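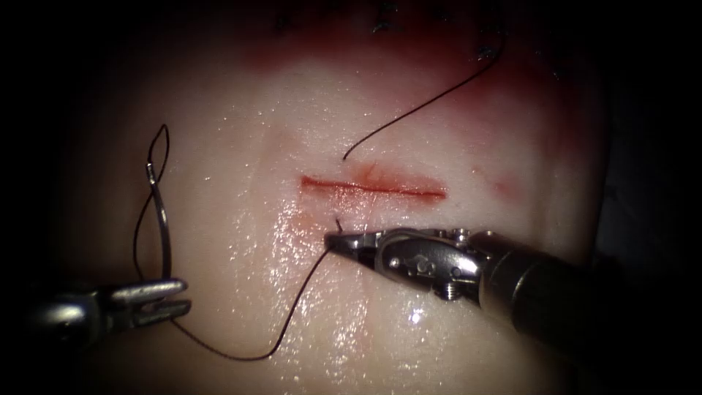
Needle up on the left, thread swung wide across the lower part of the pad.

Stitching on the pad: a small gallery
By Javiera Ojeda

The subject is a short straight cut in a practice pad and the dark thread used to close it. I teach the basic stitching course here, and most of what I talk about in class is thread: where it lies, how much of it is left, and what it does when you stop looking at it.

In the opening picture the thread runs from the needle down past the jaws on the left, around in a wide curve, and up again to the spot below the cut where it goes in. A long tail like that takes up a lot of room. Students at Tatbridge, where I also teach, work with a shorter length and have less to keep track of, but they run out sooner. I still prefer to start long. The knots and bits of thread near the top of the pad are from earlier stitching. We use a pad until there is no clean area left, then move to a new one.

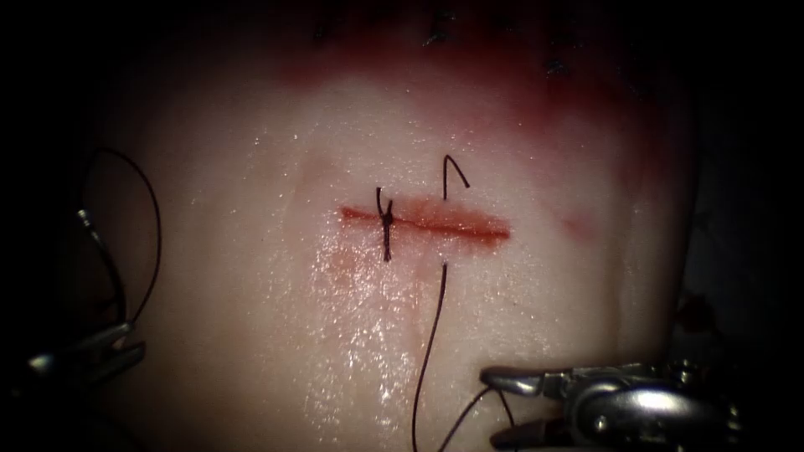 434 words — 3 min read

One knot is tied over the left part of the cut, with a short tail above and another below. Farther along, a strand comes out of the pad and bends over like a hook, and the long end trails down to the bottom edge. I ask people to look at the tails before anything else. Tails cut too close can let a knot work loose, and tails left long get caught up in the next stitch.

The shine on the surface is moisture. A wet pad shows every overhead light as small white specks, and it takes some practice to pick out a dark thread among them. The red along the cut spreads softly at the edges, more so toward the right, with a fainter pinkish smear below. Blot before you place the next stitch, and blot again before you judge the spacing.

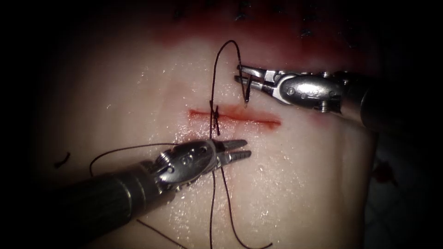
Spacing is the part of the course I change most often. The old handout from Haslam had people mark the whole cut with dots first, and the stitches came out even, but the students had trouble once the dots were taken away. Now we place a stitch near one end and judge the next from it by eye. With a stitch across the left third of the cut, as on this pad, the open stretch to its right is what you have to divide up. The needle is held just above the cut with its point toward the surface, and that is a good moment to stop and choose the entry point — moving it later means another hole in the pad.

Course notes are kept with the pads at Berncombe, in the folder marked Karnemden. The spacing sheet is on page 25. Please put it back when you have finished with it.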